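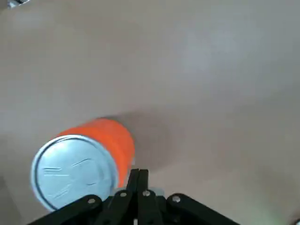
An orange can on its side next to the two-finger gripper at the Sturnosance bench, seen from the wrist camera.

STURNOSANCE PUTS FOUR GRIPPERS THROUGH THE SAME TABLETOP TEST AND SHARES ALL THE RESULTS

HAKCOMBE, July – Hi, I'm Soudabeh Kordestani and I run the test bench at Sturnosance. I usually leave press releases to people who enjoy writing them, but I've spent so long with these grippers that I asked if I could do this one myself (they said yes very quickly!).

We sell small robot arms to workshops and packing rooms, and the question we get more than any other is which gripper to put on the end. Up to now we've answered from experience, which is a polite way of saying we guessed. So this summer we bolted 4 grippers, one after another, onto the same arm with the same controller and the same wrist camera, and gave each of them the same jobs on a plain table. We ran 691 attempts in all, and every one is in the report we're putting out today, including the ones that make me wince.

The two I want to talk about are the Tarnar and the Grube, because they're the two our customers keep asking for. The Tarnar opens wide and closes fast. The Grube is slower, but it has a softer squeeze and it forgives you when the arm comes down a little off center. On cans lying on their sides I expected the Grube to run away with it. It did win, but by less than I'd have bet, and after we changed the approach angle the Tarnar nearly caught up. I'd tell anyone who owns a Tarnar to try that before spending money on anything else.

Trays were a different story. You need fingers that can spread wider than the thing you're reaching for, and you need a camera that isn't thrown off when shiny plastic bounces the light straight back at it.

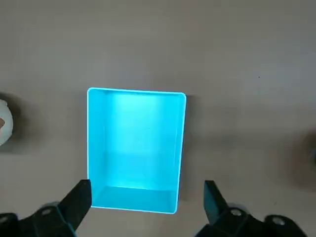

We lost more attempts to glare than to anything the fingers did, and I hadn't planned for that at all. My colleague Forough Dehghan looked after the camera side and ended up locking the exposure for the last 225 attempts, and the misses dropped so sharply that we went back and repeated the first 161 with her settings. Both sets are in the report, side by side, so you can see how much of a "bad gripper" can be a badly set camera.

"I'd been asking for a locked exposure since the first morning," said Forough, who would like that in writing. "Auto settings are fine until the arm moves, and the arm is always moving."

We haven't tested heavy parts, food or anything with sharp edges, and I wouldn't use our numbers to choose a gripper for those. The other two grippers are early samples, so they're listed by letter until their makers have had time to look over the results.

The full report, the attempt log and the controller settings are free from the Sturnosance website. If you'd like to run the same jobs on your own arm, please do, and send me what you get! We're also keeping the bench set up at our Hakcombe workshop through the end of the month, and customers can book an hour on it with either me or Forough by calling the front desk.

About Sturnosance
Sturnosance builds and supports small robot arms for workshops and packing rooms from its base in Hakcombe.

Press contact: Soudabeh Kordestani, test bench, Sturnosance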